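# Lights go dim in one half of the house and bright in the other after the power comes back

**Edivaldo Mendonça**
Posted 29 March 2024

Hello all, and thank you in advance for reading, I know I tend to go on a bit. We live at the far end of Ternance Road, the last house before it turns to gravel, and like everyone on this side of Curkley we had the long outage in February when the ice came down. Since then the power has been on, but it hasn't felt right.

What happens is this. When my wife runs the microwave, the kitchen lights drop down to a sort of orange glow, and at the same time the lamp in the hallway gets brighter. Not a little brighter either – the first time I got up to see who had come in! If she stops the microwave, everything goes back to nearly normal. The well pump does something similar but shorter. Some evenings there is none of it at all, and it seems worse when it's windy, although my wife thinks I'm imagining that part.

The house was built by her uncle and has a 100 amp panel in the mudroom. No breakers have tripped. I have turned the main off and on once, which did nothing. I also swapped out the hallway bulb for an old 40 watt one I had in a drawer, and that did the same thing as the new one, so I don't believe it's the bulbs.
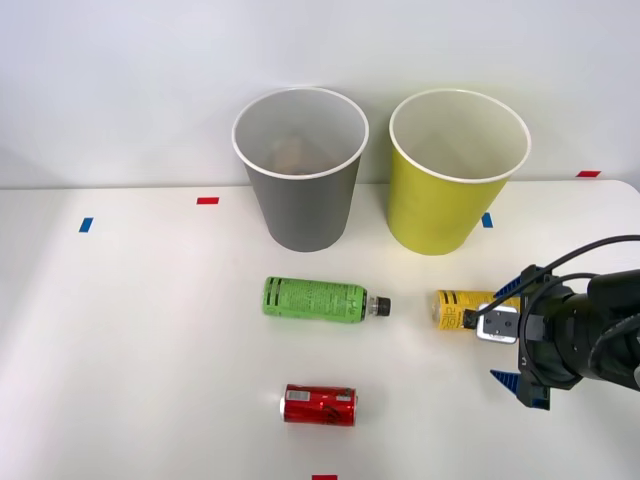

Gray cup and yellow cup, both standing at the back of the table.

I called Ochoa Electric (the people who did our neighbor's hot tub) and they want $146 just to come out and look, which may be perfectly fair, but before I spend it I would like to know whether this is my problem or the power company's problem. Is it something that can wait until after the holiday weekend? We have my mother-in-law coming and I would rather not have the power shut off with her in the house, if that can be avoided. She feels the cold.

---

**wendlebridge**

Probably just low voltage on your road, end of the line gets the worst of it. Ours dims every time the dryer kicks on and has done it for years. I'd buy a surge strip for the TV and not worry too much. You could ask your neighbors if they get it too.

---

**Carol from Atitz**

Edivaldo, please don't wait on this one, and with all respect to the poster before me, please don't settle for a surge strip. I don't want to frighten you, but lights that dim in one part of the house while others get *brighter* is the well-known sign of a bad neutral connection. Plain low voltage makes things dimmer. It doesn't make the hall lamp brighter when the microwave starts.

I'll try to explain it the way it was explained to me, because it took me a while to get it. Two hot wires and one neutral come into your house from the transformer. Each hot wire feeds roughly half of your ordinary circuits, and the neutral is what keeps both halves steady at their normal 120 volts. When the neutral gets loose or corroded, the two halves start pulling against each other. Turn on something heavy on one side and that side sags, while the other side climbs. So your kitchen might be down at 100 volts and the hallway up near 140, and whatever is plugged in on the hallway side gets far more than it was made for. That can kill a refrigerator or a furnace board, and in bad cases it can start a fire.

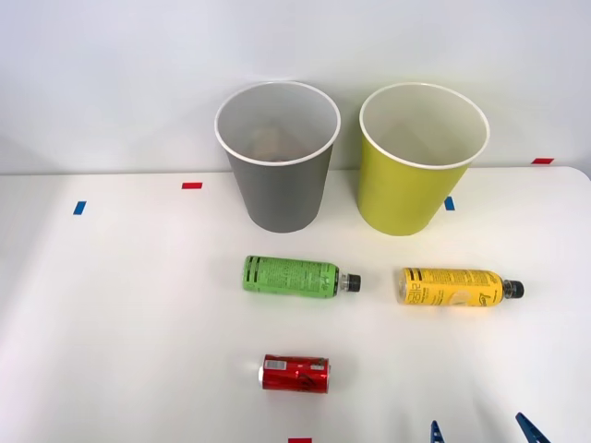 After an ice storm, the first place to suspect is outside, at the overhead connection where the power company's wires meet yours, or back at the transformer. Ice pulls on those lines for hours and then they swing around. You mentioned it's worse in the wind, and I don't think you're imagining that at all, so do tell your wife I said so!

What I would do, starting now:

- Call the power company's outage or emergency number, the one printed on your bill. Use the words "I think I have an open or loose neutral," and tell them some lights get brighter when others get dim. Most companies treat that as urgent, and many will check their side of it at no charge, holiday or no holiday.
- Unplug the things you'd hate to lose: TV, computer, microwave, anything with a circuit board.
- If the lights are swinging badly, turn off the main breaker and leave it off until somebody has been out.
- Stay away from the line itself and the meter, and keep the cover on your panel. The wires coming in are still live with the main off.
- If you smell something burning, or a faucet or metal pipe gives you a tingle, get everyone out and call 911.

If the crew says everything is good up to the meter, then the loose connection is on your side, and that's when you call Ochoa or another licensed electrician and pay the fee. Ask the crew which parts are theirs before they leave, as it varies a good deal from one company to the next.

As for your mother-in-law, I do sympathize (mine liked the thermostat at a level suited to orchids). If the power has to be off for a few hours, see if a neighbor can have her over for coffee.

---

**Edivaldo Mendonça**

Carol, thank you so much, I called as soon as I read this and used exactly the words you gave me. The lady on the phone became quite serious and said they would send someone out tonight. Everything is unplugged and the main is off, and we are all sitting next door in our coats while they heat up some soup. I'll write again when I know which side it was on.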